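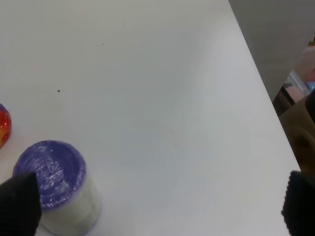
**Equipment review: Ollisine white worktable**
Prepared for the Parnetti Learning Center, 3rd May

The Center purchased two Ollisine tables in January to replace the folding tables in the sorting and play-shop room. The following review covers one term of daily use and is intended for colleagues at other sites who are considering the same model.

**Surface.** The top is matte white and smooth. Glare was a persistent complaint with the previous tables, and it has not been raised once this term. Small objects show up clearly against the white, even pale ones, and staff report that clearing away at the end of a session is faster as a result. The same quality has a drawback: specks and crumbs are equally visible, and the table looks untidy unless it is wiped after each group. A damp cloth is sufficient for most marks. Orange marker required two attempts.

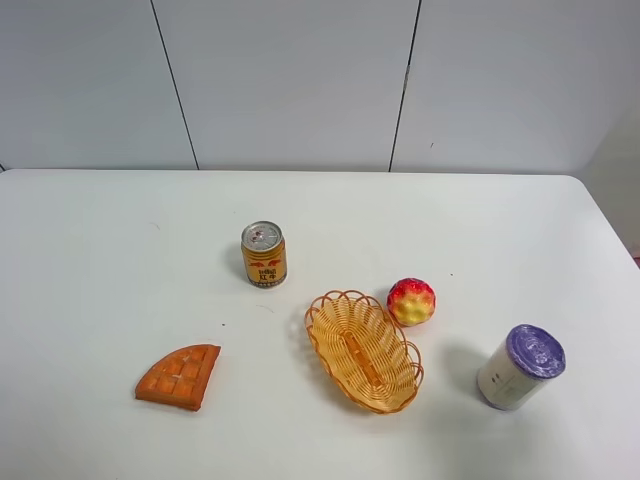

**Working area.** A shallow oval basket fits comfortably in the middle with room on every side for loose items. Our usual play-shop set includes a toy waffle wedge, an artificial fruit, a gold drink can and a tub with a purple lid, and it can be spread out without crowding. The corners are slightly rounded – a welcome change from the Leclerc tables in the art room, which have sharp ones.

**Stability.** The table does not rock on our vinyl floor. Upright cans stay upright when a person leans on the edge. Round items are another matter. The top has no lip, and any cylindrical container placed on its side should be kept well away from the edge.

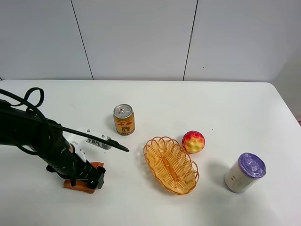
**Assembly and cost.** Each table took two members of staff 40 minutes to assemble. The instructions are adequate, although the diagram for the rear legs is printed too small. We paid $255 per table; the price has since risen to $288. The comparable Vusto model was cheaper to ship but was available only in gray.

**Recommendation.** The Ollisine is approved for general purchase. Sites that work mainly with balls or other rolling items should order the clip-on edge rail, sold separately at $27, and should confirm that it is in stock before placing the order. Ours arrived three weeks after the tables.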